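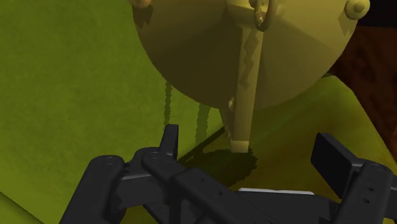 Figure 1. Golden-yellow post meeting the floor, rendered view.

4.2 Locale handling

We went through all 1,639 warnings that the Colden servers wrote to their logs in July, and it was slow but rather pleasant work. Of these, 593 came from a missing locale setting - the server had quietly fallen back to plain C sorting, so that names such as Virág ended up after everything else in the list. Setting the locale once at start-up, as Grandale already does, cleared all but 20 of them, and we return to those in Section 5.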